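**Wevlow Student Robotics Club Opens Towel-Handling Project**

December 17, 2021

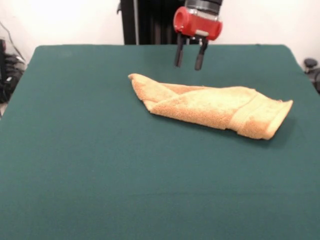 Cloth is harder than blocks for a two-finger gripper, according to Heikki Karppinen, and a grasp that takes only the top layer counts as a miss under club rules.

The 12 students began the project in October. They have logged more than 2,000 grasp attempts on terry cloth, working in 2 teams. The software is written by the students. Results will be entered in the Stirov student contest.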